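Flerkdale Pantry Prices: README

Read this before you quote any number from the files. Most of the complaints we get are from people who didn't.

What this is

A set of grocery price records from small stores in Flerkdale, typed up from paper receipts. It was started by Loretta Kapoor, who wanted to check a claim in the local paper that corner stores charged double what the supermarket did. The claim may be true for some goods. These records don't prove it, and anyone who says they do has skipped the section on missing receipts.

Last revised 5/2/24.

What's in the folder

prices.csv has one row per item per receipt.
stores.csv has one row per store, with the street and the kind of shop.
units.csv is the table we used to turn package sizes into grams and milliliters.
notes.txt holds the typists' remarks, unedited. Some are rude. Leave them in if you pass the folder on.

Columns in prices.csv

store_id: matches stores.csv.
item: the name as printed on the receipt, spelling mistakes included.
item_clean: our guess at what the item really was. It is a guess. Receipts say things like "MISC GROC" and we had to decide what to do with them.
price: what was charged, in dollars, before tax.
size: package size, if the receipt gave one. Blank in far too many rows.
promo: yes, no, or blank. Blank means we couldn't tell. Please don't read blank as no.

How the receipts were gathered

Shoppers dropped them in a box at the Horobets laundromat. There were 42 stores on the list when we began. People who save receipts and bother to drop them in a box are not a random slice of town, and I'd be surprised if they shopped like everyone else. Karabo Cele thinks the skew is small. I think we have no way of knowing, and we have agreed to print both opinions.

Nosipho Mofokeng and Lungile Chauke did the typing. Each receipt was typed by one person and checked by the other, except for the October batch, which was only typed. Treat October with care. A decimal point in the wrong place turns a cheap bag of rice into the most expensive food in the county, and there is at least one of those still in there.

Package sizes

The weakest part of the whole thing. Two shops can sell what looks like the same snack at the same price, with one bag a good deal smaller than the other. A receipt seldom tells you which. Where the size was blank we did not fill it in from memory or from a store website. Loose bags and bottles are no help afterward either, once the print has creased or blurred.

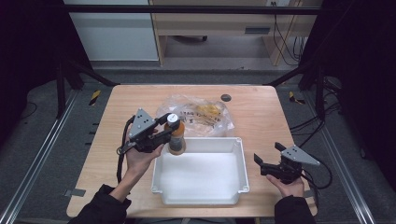
Known problems

1. Supermarket prices came from the chain's printed flyers, so they lean toward sale items. Comparing them with everyday corner store prices is unfair to the corner stores. The newspaper did exactly this.
2. Stores 3 and 20 changed owners partway through. We kept the old numbers. Prices before and after may have little to do with each other.
3. Faded receipts were thrown out if the total couldn't be read. Cheap thermal paper fades faster, and the smallest shops seem to use the cheapest paper, so I suspect we lost more from them. I can't show it.
4. Deposits on bottles are sometimes inside the price and sometimes on a separate line. We tried to split them out and gave up.
5. Almost 20 rows have a price of zero. Some are free samples, some are voided sales. We don't know which are which.

What it's good for

Looking at how the same item moves in price within one store, if the size is given. Teaching someone to clean messy data. Arguing with your brother-in-law about eggs, provided neither of you wants a firm answer.

What it's not good for

Any ranking of stores. Any statement about "the cost of living in Flerkdale." Elmarie Joubert tried to build a price index from it and dropped the work when her result swung from one side to the other depending on how she treated the blank sizes. Her script is in the folder named index_attempt. It runs, but I would not trust what comes out.

Changes

Version 3 removes duplicate receipts from the Forside Street stores. Version 2 had counted them twice, and the averages for those stores were off. If you have version 2, delete it.

Corrections

Send the store_id, the item and the receipt if you still have it. We won't change a row on memory alone, including our own.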